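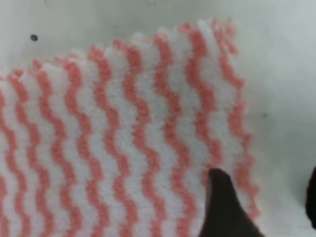
Madinwood Shared Workshop has opened its home robotics bench to all members, following a build that began in August and was carried out entirely in the workshop's back bay. The bench centers on a two-finger gripper arm, named Tinby by its builders, and is intended for people who wish to learn automation on household tasks. Practice pieces are ordinary things from a kitchen or utility closet, among them a soft cleaning cloth with wavy pink and white stripes, laid flat on a pale surface for the gripper's dark, tapered fingers to work around. Cloth was selected early as a training material for the bench and remains the subject of most member sessions.

The arm was designed by Ottilie Brunner and Quang Nông, both members of the workshop. Its brackets and finger mounts were made on site, and the control software was written by Nhi Vi. The total cost of parts was $717, paid from the workshop's project fund. The motors were supplied at a discount by Kneževič, a local parts dealer.

"We wanted an arm that a member could take apart on a weeknight and put back together before closing," said Brunner. "The finger mounts went through 13 versions. Several of the early ones are still in a drawer, and members are welcome to borrow them."

Fabric presents a particular difficulty for small grippers – edges fray, corners lift, and a fold is seldom in the same place twice. Members working at the bench record each attempt in a shared log, which now holds nearly 99 entries.

"The log includes the failed grasps, and we ask that people keep writing those down," said Vi.

The bench may be reserved in blocks of 53 minutes. An introductory session led by Yến Lò will be held on Friday at 6:30 p.m. in the Lutley Room. Drawings and a parts list are available at the front desk. Members planning to build their own version at home should contact Vinh Trình, workshop coordinator, for access to the printers and the drill press.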